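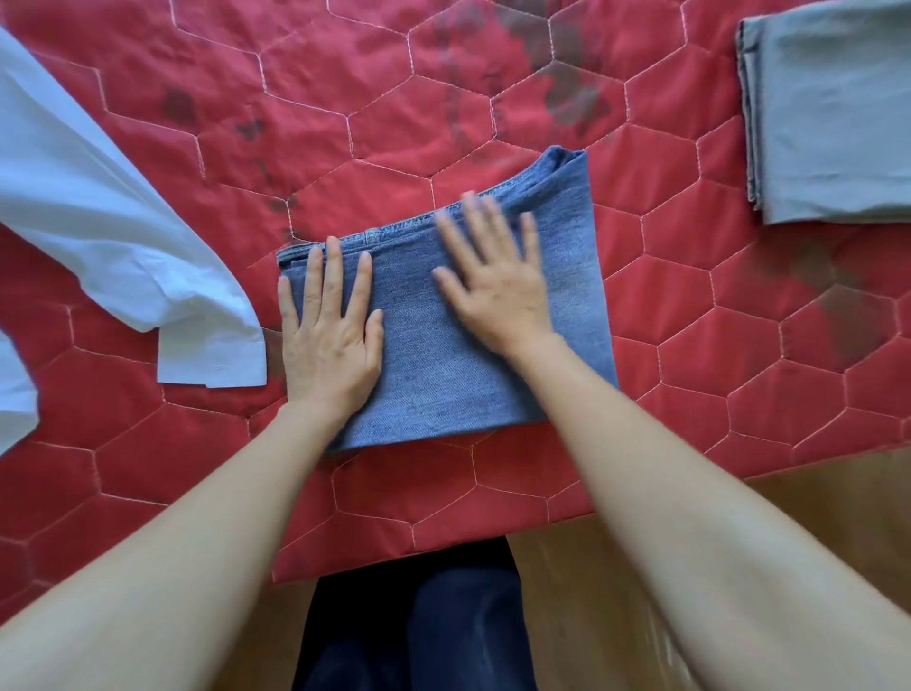 Tirkard quilted mattress, red
Reviewed by Aslı Gökçe, June 2024
Score: 81 out of 100

I have owned the Tirkard for 3 months and have slept on it fine, thank you, but every other review covers sleeping. I want to talk about laundry. In my apartment the bed is the only flat surface bigger than a cutting board, so all the folding happens there, and a mattress that's bad for folding is a mattress I end up resenting.

The Tirkard is good for folding. The hexagon quilting is puffy, but shallow enough that jeans press down into a decent block, and the stitch lines give you something to square a hem against. My last one, a Zenthorpe, had buttons. Try folding a shirt over buttons.
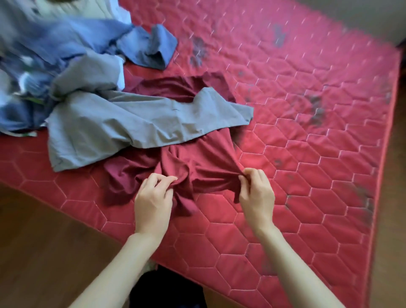 T-shirts are fussier. Soft cotton likes to stay where you dropped it, and I spend more time tugging out wrinkles than I'd put on a résumé. Dark red shirts on a red cover are also a test of eyesight. I have put away a full load and then gone to bed on top of a maroon sleeve.

The piped border is neat and has kept its shape. The color is loud. My friend Firdevs asked if it came in anything calmer, and it does, for more money, so no.

I paid $191. The Sarıgül store wanted $471 for something very similar in beige, and the salesman kept calling it "oat." Points off for the zipper on the storage bag, which broke in May.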